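About Stekell

Stekell builds and services hand-held grippers for recording manipulation work. An operator holds one in each hand, does an ordinary task at a table, and the recordings are used to train robot arms. We started with repairs only. The first grippers that came to our bench were other people's designs, and most of them arrived with the same two or three problems. After a while it made more sense to build our own.

Our current model is the Plisen. The older one, the Sakis, is no longer sold, but we still service it and will keep doing so as long as we can get the finger bearings.

What went wrong with the Sakis

Customers ask us about this, so we keep the account on this page where anyone can find it.

The Sakis had a finger return spring held by a small molded clip. In our bench tests the clip was fine. In the field, with operators opening and closing the fingers all day, the clip crept. On a Wednesday in November a customer reported that one finger had snapped shut on an operator's fingertip while she was clearing the slot between the two fingers. She had a bruise and a split nail. It could have been worse.

We had shipped 206 units by then. We asked every customer to stop using them that afternoon and send them back. When we opened the returned units, 62 had a clip that had moved far enough to measure, and 3 had a clip that was cracked through. None of our incoming checks would have found it. We were checking the spring and the finger travel. The clip wasn't on the sheet.

There was a second fault underneath the first one. A moved clip changes where the finger rests when it is open, and the software took that rest position as zero. Recordings made on those units had the finger opening wrong by a small amount that grew over weeks. Some customers had to throw data away. We refunded the service fees for those units, and we helped sort the good recordings from the bad where the calibration logs still existed.

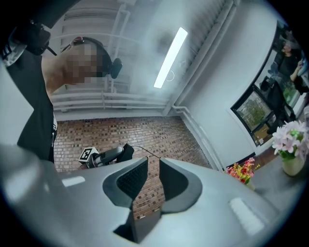 Can I clean between the fingers while the gripper is switched on?

Switch it off first and fit the finger block that came in the case. The rule covers every model we have made, including the Plisen, and it applies even if you only want to pick out a bit of thread.

What we changed

The molded clip is gone. The Plisen holds its spring with a steel pin that passes through the body and is closed at both ends. Returned Sakis units were rebuilt the same way at our cost.

Every new design now goes through 600 hours of open and close cycling before we ship one. We stop at set points and measure the parts that hold other parts, as well as the parts that move. It is slow, and it delayed the Plisen by most of a season.

The software no longer trusts the rest position. At the start of each session it asks the operator to close the fingers fully and open them fully, and it compares both readings with the ones stored at the factory. If either one has drifted past the limit, recording won't start. We get complaints about this from people in a hurry. The limit stays where it is.

We also wrote a stop procedure, which we did not have before. Anyone here can put a hold on shipping, and only the person who checked the fix can lift it. It has been used a few times since, once for a label printed with the wrong voltage.
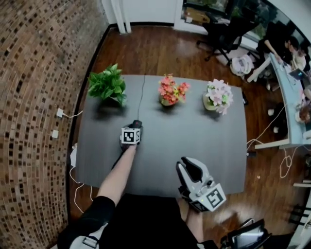 Training used to be a printed sheet in the case. Now we go through the first session with each new customer, in person or on a call. It covers holding the grippers, running the daily check, keeping cables off the working side of the table, and what to do if a finger sticks. The answer to that last one is to put the gripper down, switch it off and write to us. Please don't pry it.

The workshop and the service desk

Repairs and returns go through our service desk, which we call Ibrahim after the street our first workshop was on. If you have a Sakis that never came back to us, even one that seems fine and has been sitting in a drawer, send it in. The rebuild is still free and we pay shipping both ways. Put the serial number on the outside of the box. It is stamped under the handle.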